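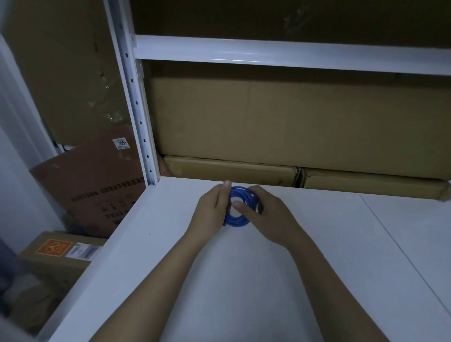
The Slow Failure of Stored Cable

Patch cable seldom fails in service. Most of the faults logged at the Skotbridge exchange last year began in storage, where a coil wound tighter than its rated bend radius had been left for months. The conductors shift inside the jacket and the twist opens up. Losses then climb at the upper end of the band.

Losteck, which supplies the site, now ships 40-meter lengths on wide formers and asks that stock be turned over by February. Bonsu still sells the same length tied by hand. At Putovport, 36 of 900 stored coils were rejected on test, and all but 2 had been wound too small.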